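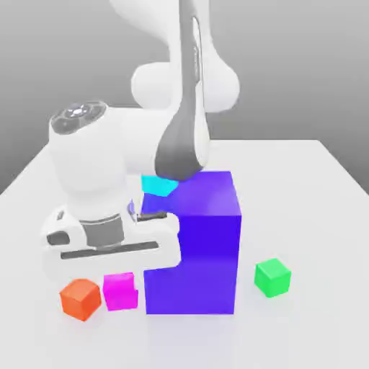 Bomport card sketches, readme

Layout templates for handmade cards. Grew out of the swap group sheets that Elin Parry and I kept emailing each other. 485 sketches in this release, svg plus a printable pdf of each. Last release was August, this one replaces it completely so delete the old folder before you unzip.

What's in it

sketches/ the layouts themselves, one file per sketch
pdf/ same thing, for printing on A4
sketches.csv one row per sketch, columns below
combos.csv 3,470 paper and ink pairings, sent in by members
notes/ odds and ends, mostly Chih-ming's on folding

Columns in sketches.csv

id: four digits, leading zeros matter, spreadsheets eat them so import as text
shape: square, tall, wide, slim
fold: side, top, gate, easel, none
layers: number of card layers incl. the base
panel: where the main stamped panel goes
sentiment: where the greeting goes. Blank means no room for one, make it an inside greeting
drawn_by: initials
occasion: free text, sorry. Christmas is also xmas, Xmas and "festive". Will tidy

Sizes

All millimetres. Finished size, folded. Add nothing for bleed, these are for cutting by hand or with a trimmer. Base is meant for heavier card, mats can be thinner. Easel folds need the stiffer stuff or they sag after a day or two on the mantelpiece.

Haf Dafis redrew the slim ones after the first lot came out too tall for the envelopes. If you made cards from the old slim sketches they need the bigger envelope, nothing else to be done.

Printing

Print at 100 per cent, not "fit to page". Test square in the corner of every pdf should be 32 mm across. If it isnt, check the printer box before you email me.

combos.csv

Paper name, ink name, how it went (good, ok, smudged, didn't take). Names are as people wrote them so expect spelling. The Ferberg pearl paper has mixed reports: Ffion Ruddock got clean results with pigment ink and a long wait, others had smudges all over. Both are in there, I haven't picked a winner.

Midtbø kraft is down as two papers becuase the newer batch is a darker brown. Suffix _old and _new.

No heat embossing in this file. Aled Jarman is keeping a separate list, ask him.

Known problems

- some gate folds have the score line on the wrong layer in the svg, pdf is right
- a few duplicates left, mostly plain square with a centre panel, there's only so many ways to draw that
- drawn_by is missing for anything from the Herkadach swap, the sheets came unsigned. If one's yours say so and I'll add you
- two-colour preview doesn't show up in older cutting software

Using it

Make cards, sell cards at fairs, teach a class with them, all fine. Don't sell the sketches as sketches. A mention of Bomport on the back is nice, not needed.

Sending new ones

Pencil on squared paper is fine, take a flat straight photo and put the finished size on it. One sketch per page please. Say what occasion you had in mind. Elin checks the sizes, I redraw them, usually in the evenings after nine so don't expect it back same day.

Next release when the gate folds are sorted.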